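Notes de cours — Automatisation des gestes de manipulation
Séance 6 : préparation et compte rendu de la visite chez Tralside
Rédaction : Shazia Kiani. Relecture technique : Sakda Ongart.

Ces notes complètent la visite du mois de décembre. Les étudiants qui étaient dans le second groupe trouveront les mêmes éléments, mais dans un ordre un peu différent, parce que la démonstration de collecte a eu lieu pour eux le matin.

1. Déroulement de la visite

Rendez-vous à 9 h 15 à l'accueil de Tralside. La journée portes ouvertes s'adressait à la fois aux écoles et aux entreprises voisines, et nous avons partagé la première présentation avec les visiteurs de la société Prasertsri, qui fabrique des tapis de convoyage. Après cette présentation, M. Ongart nous a conduits à l'atelier de manipulation. Nous y sommes restés jusqu'à midi.

L'après-midi était consacré à la cellule de tri Trerken, que nous avions déjà étudiée sur plan pendant la séance 4. Je ne reviens pas ici sur l'implantation de la cellule. Il faut seulement corriger un point du polycopié précédent : la barrière immatérielle se trouve du côté du chargement et non du côté de l'évacuation.

2. Rappel de vocabulaire

Préhenseur : organe placé au bout d'un bras et qui saisit la pièce. Dans l'atelier, on dit plus souvent « pince », et les deux mots sont acceptés à l'examen.

Préhenseur tenu à la main : pince comparable à celle du robot, mais que l'opérateur porte lui-même. Elle enregistre le geste pendant qu'on l'exécute.

Démonstration : un geste complet, du départ de la main jusqu'au relâchement de l'objet. Une prise manquée puis recommencée compte pour une seule démonstration, avec une annotation.

Marqueur : motif noir et blanc, collé sur une partie mobile, que le logiciel sait reconnaître et dont il calcule la position.

Politique : la règle apprise qui, à partir de ce que le robot observe, choisit le mouvement suivant. Le mot vient de l'anglais et surprend toujours un peu la première fois.

3. La démonstration de collecte

Le logiciel utilisé s'appelle Cloninico. Il reçoit les images et les mouvements de la pince, les met sur la même base de temps et signale les démonstrations où le suivi a été perdu. M. Ongart nous a donné l'état de la base au matin de la visite : 2 957 démonstrations enregistrées, dont 1 789 retenues après contrôle. L'écart a étonné plusieurs d'entre vous. Il s'explique surtout par les premières semaines, quand les opérateurs n'avaient pas encore de consigne commune sur la vitesse.

La consigne actuelle tient en quelques lignes, que je recopie telles qu'elles étaient affichées à l'atelier :

Partir d'une position de repos, pince ouverte.
Approcher l'objet sans changer brusquement de direction.
Fermer la pince, attendre un instant, puis soulever.
Poser, ouvrir, reculer. Ne pas tirer la pince vers le côté pendant l'ouverture.
Annoncer à voix haute toute prise manquée.

La dernière ligne est moins évidente que les autres. L'annonce est écrite par un collègue sur la feuille de suivi, et elle permet de retrouver le passage sans regarder tout l'enregistrement.

Pour la vitesse, on demande un geste plus lent que le geste naturel. Les opérateurs expérimentés ont de la peine à le respecter, et c'est chez eux que le contrôle rejette le plus de démonstrations — ce que M. Ongart nous a dit avec un sourire, car il parlait aussi de lui.

4. Ce qui a été discuté sur place

La première discussion concernait la variété des objets. Faut-il beaucoup d'objets et peu de démonstrations pour chacun, ou le contraire ? Chez Tralside, on a commencé par un petit nombre d'objets, puis on a élargi. L'équipe pense aujourd'hui qu'il aurait fallu varier plus tôt, et surtout varier les positions de départ. Un robot qui a toujours vu l'objet au même endroit de la table risque d'apprendre l'endroit autant que l'objet.

La deuxième discussion portait sur le passage de la main au bras. La main humaine peut prendre des orientations que le bras ne peut pas atteindre. Une partie des gestes enregistrés est donc inutilisable pour la cellule Trerken, même si la prise est très bonne. Le logiciel vérifie cela après coup, avec le modèle géométrique du bras.
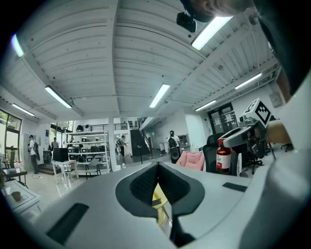 Pourquoi le marqueur est-il placé sur le doigt de la pince et pas sur l'objet à saisir ?
Parce que le marqueur doit renseigner sur l'ouverture de la pince. Fixé au doigt, il se déplace avec lui, et le logiciel en déduit l'écartement à chaque instant. Un marqueur collé sur l'objet donnerait la position de cet objet seulement, et il faudrait en coller un sur chaque objet nouveau, y compris plus tard, quand le robot travaillera seul.

5. Travail à rendre

Par groupes de 2, rédigez une note de quatre pages au maximum. Elle doit contenir un schéma de la chaîne de collecte, depuis le geste de l'opérateur jusqu'à la base contrôlée, et une proposition de consigne pour un geste de votre choix qui n'a pas été montré pendant la visite (visser un bouchon, plier un tissu, ranger un câble, par exemple). Précisez dans quels cas vous rejetteriez une démonstration.

Les chiffres de la base peuvent être cités avec la mention « Tralside, visite de décembre ». Pour tout autre chiffre entendu à l'atelier, demandez-moi d'abord si sa diffusion est autorisée.

La séance suivante commencera par la calibration. Relisez pour cela le chapitre sur les changements de repère et apportez votre calculatrice.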